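**Murkari Household Set — simulated rooms and conformance checks for two-arm mobile robots**
Supplied by Brumier. Page last revised 10/27/22.

The Murkari Household Set is a package of simulated rooms, task scripts and check sheets for teams that need to show their robot behaves sensibly in a home before it goes into one. It covers the practice rules in the Acharya guide, edition 8, which is the one most of our Australian customers are asked to follow. The set runs on an ordinary workstation. You supply the robot model and the controller.

## What you get

- 375 room layouts, with doors, posts, ledges, panels and furniture in varying positions
- 3,000 start poses for the robot base and both arms
- Check sheets for approach, clearance, contact and release
- A log viewer that steps through all camera views together
- One year of updates

Layouts use mixed wall and floor finishes on purpose. Patterned wallpaper and small tiles upset some depth estimators, and the guide asks for results on both plain and busy surfaces.

## Approach and clearance

Section two of the check sheets deals with fingers near fixed objects. The basic rule is that an open gripper may straddle an object only if the planned path keeps both fingers clear of everything behind it as well. Teams often check the object they are reaching for and forget the knob or ledge a hand's width further on.

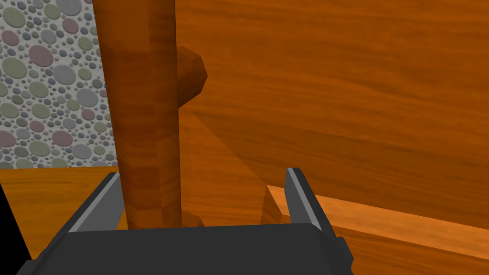 Clearance is measured from the collision shape of the finger, including any brackets on the palm housing. If your model leaves brackets off to save computing time, add them back before running this section. A run with a simplified palm will be marked incomplete by the checker.

Set your clearance value once, in the project file, and leave it alone for the whole section. The checker records any change between runs. We get a lot of support requests about this, and the answer is always to rerun from the start.

Posts and round poles are built from flat segments in the standard model. For most grippers the difference is too small to matter. If your tolerance is very tight, switch to the fine mesh and allow more time.

## Working close to doors

Door tasks make up the largest part of the set. The guide treats a door as a moving obstacle even when the robot has no job to do with it. Both arms have to be accounted for — the idle one too. 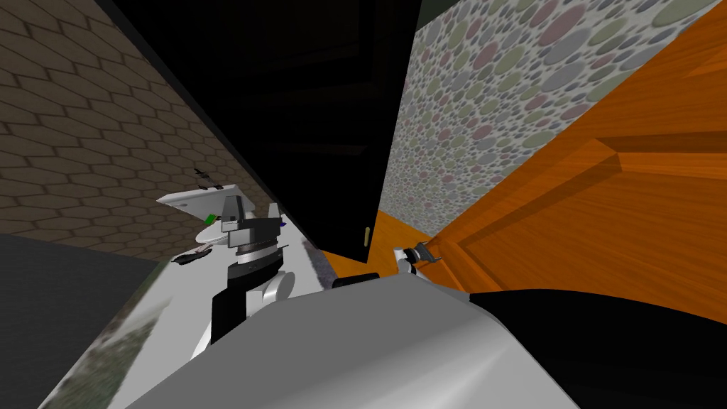

*Both arms in use, with one gripper low against a panelled door.*

For each door task the check sheet asks for:

1. The declared role of each arm (working, holding or parked)
2. The swept volume of the door, whether or not it is expected to move
3. The stop behaviour if either arm touches the door outside the plan
4. The base position when the stop is called

Item 3 is where most first submissions fail. A stop has to hold both arms. Freezing the working arm while the other carries on to its park position isn't accepted, even if the second arm is well away from the door.

If an arm is holding something when a stop is called, it keeps holding. Release needs a separate operator command and must be logged as one. The sample project by Ashwin Rai, in the docs folder, shows a stop handler that does this properly and is free to copy.

## Poor views and low light

Earlier versions let you drop views where the wrist camera couldn't make out much. From the March update they stay in. A gripper in a home will spend plenty of time pointed into dark corners or at large blank surfaces, and the robot should know when it can't see enough to go on.
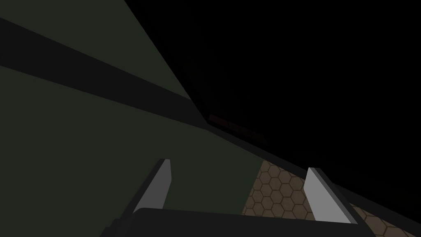

The required behaviour is simple. When the view falls below your declared confidence level, the arm slows, the other cameras are consulted, and if they don't settle the matter the arm backs out along the path it came in on. Guessing forward is a fail. You choose the confidence level yourself, but it has to be written down before testing and it applies to every room.

Don't brighten the lights in a layout to get past this section. Light settings are part of the layout's checksum.

## Running the checks

A full pass is 1,704 runs. You can split it over several machines provided they share one project file. Keep the raw logs as well as the summary. Assessors working to the guide may ask for either.

A simulated pass doesn't replace physical testing. It gets you to the Sutia bench stage, where the same check sheets are used with a real arm and a real door.

## Licences and ordering

Licences are sold per site, with no limit on users. Teaching licences leave out the assessor report but are otherwise the same. Please tell us which gripper model you use when you order so we can send the right sample project. Robots with one arm can use the set, but the door section will report the second arm as absent and the assessor will need a note from you saying so.

Brumier support answers email on business days. Attach the project file and the log of the failed run.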